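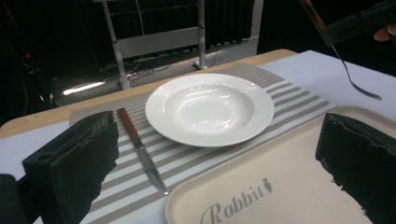 Do woven placemats go on top of a tablecloth, or is it one or the other?

Posted by tablefor2 on Aug 28, 2025

Use both if you like the look. Put the cloth down first, then center a placemat in front of each chair, an inch or so in from the edge of the table. Plate in the middle, knife on the right with the blade facing the plate, fork on the left. I've done it this way for years and my guests have never blinked.

My own trouble is what comes after that. I bought striped woven mats from the Makness outlet and I love them, but my white cloth is a bit short for the table and it bunches up under the mats every time somebody drags a plate toward them. By dessert the whole thing looks slept in! I don't want to go back to bare wood (the top has a burn mark from a fondue night in February) and I'm not crazy about tape. Also, does anyone actually wash woven mats or do you just shake them out over the sink and hope?

3 people found this helpful

mudroom_mama
Member, Trernmont area

Get a pad for under the cloth. I resisted this for ages because it sounded like something my grandmother would own (she did, she owned several) but it fixed the sliding the very first night. Mine is the Rebelo felt one with a rubbery back, and I cut it with kitchen scissors so it stops a little short of the edge all the way around. My corners are rounded so I traced them on newspaper first, and I'm glad I did, I would've butchered it otherwise.

For washing, look at the tag. If it's cotton, cold water and a gentle cycle, then lay them flat on a towel and tug the corners square while they're damp. If they're the vinyl kind of woven, never the dryer!! I had a set of six and now I have a set of four and two things shaped like potato chips. A dish brush and a drop of soap gets gravy out of the grooves just fine.

Oh, and press the cloth right on the table over the pad, low heat. Saves hauling out the board.

gus_in_the_kitchen
1000+ posts

Bigger cloth. You want the drop to be at least six inches on each side, more if you can stand it in your lap. My table is 70 inches long and I had the same bunching until I stopped being cheap and sized up. Mondex used to sell clips too but they pinged off whenever somebody crossed their legs.

saltandsofa

I just shake mine out. Been doing it since we moved in and they look okay to me. If you've got small kids maybe put a tray on top, ours eat off one at the table and the mat stays clean underneath. I don't know about the sliding, we don't use a cloth.

tablefor2

Ordered the pad, thank you mudroom_mama! Tag on the mats says cotton, so they're going in cold tonight.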